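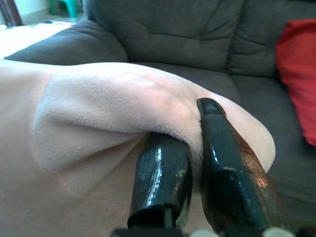
Guðlaug Riis
Senior Economist, Lehtinen
17 June 2022

The Plarnby Price Basket: your questions, answered with varying degrees of patience

The Plarnby Price Basket tracks what households in Plarnby and Brevport pay for ordinary things. It comes out every quarter, and every quarter the inbox fills up. These are the questions that keep coming back, including the rude ones, which I have tidied.

What is the Basket, in plain words?

It's a shopping list. We price the same list each quarter, add it up, and compare the total with last time. If the total has gone up, prices have gone up, and I get letters. If it has gone down, I get letters saying I've made a mistake.

The list covers food, rent, power, fuel, clothing, household goods, insurance, haircuts and so on. Each group counts for more or less depending on how much of a typical household's money goes to it. Rent counts for a lot. Haircuts don't, although you wouldn't know it from the correspondence.

The latest Basket rose 8 per cent on the year. My own bills have gone up far more. Are you making it up?

No. The figure is an average across all the households in our spending survey, and your household has the bad manners to be a particular one. If you drive a long way to work and heat an old weatherboard house, your costs will have climbed faster than the Basket. Someone who walks to work and paid off the mortgage years ago is having a different sort of year, and may be insufferable about it.

There is also the matter of memory. We notice petrol because it is written in large lights at the side of the road. We don't notice that the price of a phone plan has stayed put, and phone companies don't erect signs about it.

Where do the prices come from?

Two places. Our price collectors visit shops in Plarnby and Brevport with a tablet and comfortable shoes. The rest comes from online listings and from suppliers such as Gastar, who send us their standard household tariffs directly.

Collectors record the shelf price, including any special that is open to everyone. Specials that need a loyalty card, a coupon and the right phase of the moon are left out.

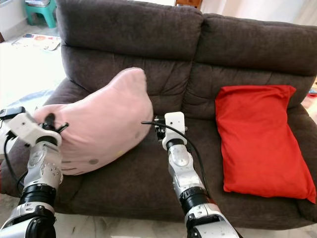
What happens when a product disappears from the shops?

We find the closest replacement and try to work out how much of any price difference is down to quality. This is easy for flour. It is much harder for a washing machine that now connects to the internet for reasons best known to itself.

The same goes for shrinking packets. If the biscuits cost the same and there are fewer of them in the box, we record a price rise. Manufacturers sometimes call this a "new look". We call it a price rise.

Why was the March figure revised?

One supplier had sent us a tariff that didn't yet apply to most of its customers, and we'd used it. Once we put the right one in, the March total came down slightly. The old and new figures are both in the data file, with a note. A revision doesn't mean anyone has been at the numbers in the night. Sometimes better information turns up after we publish, and it would be odd to ignore it.

Is this the same as the official consumer price index?

No. The official index is a much bigger exercise with a much bigger budget, and for anything legal, such as a rent clause or a maintenance agreement, that's the one to use. Please read your contract before you write to me about it. We started the Basket because the national and capital city figures can be a poor guide to a place where there's only one servo and it knows it. 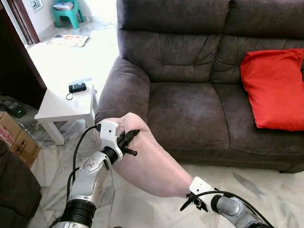 3 min read (the rest of this page, for those who came straight to the complaints)

Why do you leave out house prices?

Buying a house is treated partly as an investment, so the purchase price of an existing home stays out. Rents, rates, repairs and insurance are in. I accept that this feels like leaving the elephant out of the zoo. We publish a separate housing note for anyone who wants the elephant.

What does "underlying" mean, and is it a trick?

The underlying figure sets aside the items whose prices moved most in either direction, then looks at what's left. It helps us see whether rises are spreading through the whole list or are mostly down to lettuce. Nobody can live on the underlying figure, of course. You still have to buy the lettuce, or stop liking it.

Can I use the Basket to ask for a pay rise?

You can, and people do. Employers have been known to use it to argue the other way, so read the whole release first. The annual change is usually more use in that conversation than the quarterly one, which jumps about with school fees, holiday fares and the weather.
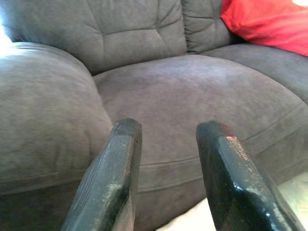 If your employer would like to know what the real change in your pay has been, take the percentage rise in your wages and subtract the annual rise in the Basket. A result below zero means your pay buys less than it did a year ago. The sum is a slight shortcut, and good enough for a meeting.

Will prices go back to where they were?

Some might. Fuel and fresh vegetables go up and down all the time. Most other things don't fall much once they've risen, and when you hear that inflation is slowing, it means prices are still rising, only less quickly. I have explained this at every family gathering since the Basket began and expect to do so again.

Can I join the spending survey?

We choose households at random from the two towns, so there's no sign-up form. If a letter does arrive, it is genuine. The diary runs for six weeks and asks you to note everything you spend, including the things you'd prefer your partner didn't see. We remove names before anyone looks at the entries.

When is the next release?

The date goes up on our releases page once it's settled. We don't give figures out early, and that includes to the gentleman from Brevport who rings each quarter and says he is my cousin.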